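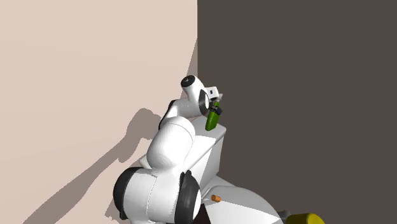
A reader wrote in to ask whether refrigerator pickles can really stay crunchy past the first week, after every batch she made went soft by the time the burgers were ready. Yes, they can! Mine stay snappy for weeks, and the method is so easy that I make them all through August, usually at 6 in the morning before the kitchen heats up.

These are quick dill pickles, kept in the fridge from start to finish. There is no canning and no pressure to get a seal. Please don't store them in a cupboard, though — the brine is made for the cold and that's where the jars need to live.

What you need

Small pickling cucumbers, enough to fill 3 pint jars snugly
2 cups white vinegar, 5 percent acidity
2 cups water
2 tablespoons kosher salt
1 tablespoon sugar (leave it out if you like them sharp)
6 cloves of garlic, peeled and smashed
A big handful of fresh dill, stems and all
1 tablespoon mustard seed
1 teaspoon black peppercorns
Red pepper flakes, if you want some heat

Picking your cucumbers

This is the part I get most excited about. Short, bumpy pickling types beat the long salad kind every time. I grow two, Vorthorpe and Bélanger. Vorthorpe is the heavy producer (it will bury you if you turn your back for a weekend), and Bélanger has thinner skin and a sweeter middle. If you don't garden, go to a farm stand and ask when they were picked. The same day is wonderful, the day before is fine. I get my extras from Derkside, down the road from us, and they put the small ones aside if you call ahead.

Give each one a squeeze. It should feel hard all the way along, with no give at the ends.

Step 1. Chill and trim

Soak the cucumbers in a bowl of ice water for 2 hours. I skipped this for years and I'm still annoyed about it, it makes such a difference. Then drain them, scrub off any dirt, and slice a thin piece off the blossom end. That's the end opposite the stem. It holds enzymes that soften the whole pickle, so if you only trim one end, trim that one.

Step 2. Cut

Spears, coins or whole, it's up to you. Whole ones stay crisp the longest but take more time to soak up flavor. I do mostly spears, and cut them half an inch shorter than the jar so the brine can cover the tops.

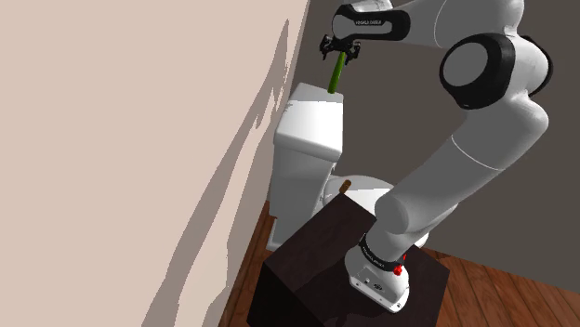

Coins are great for sandwiches, and a quarter inch is the thickness to aim for. Any thinner and they go floppy.

Step 3. Make the brine

Put the vinegar, water, salt and sugar in a pot and heat it, stirring, just until everything dissolves. Now let it cool all the way to room temperature. Pouring hot brine over raw cucumbers starts cooking them, and I'd bet that is what happened to a lot of those soft batches!

Step 4. Pack and pour

Drop the garlic, mustard seed, peppercorns and pepper flakes into clean jars, dividing them up evenly. Tuck in the dill, then pack the cucumbers tightly. Pour in the brine until they're covered, tap each jar on the counter to bring up the bubbles, top off and put the lids on.

Step 5. Wait

Into the fridge they go. Coins taste good after a day, spears need 3, and whole pickles want a full week. Use a clean fork whenever you dig in, and eat them within a month. If the brine ever smells off or anything looks slimy or moldy, throw out the jar.

A few extras

Grape leaves help with crunch. One per jar, at the bottom.

Table salt with iodine can turn the brine cloudy. I buy the Rurier kosher salt in the big box, but any plain kosher or pickling salt will do.

The leftover brine is lovely in potato salad — start with a couple of spoonfuls and taste as you go. I don't reuse it for another round of cucumbers, as it's too watered down by then.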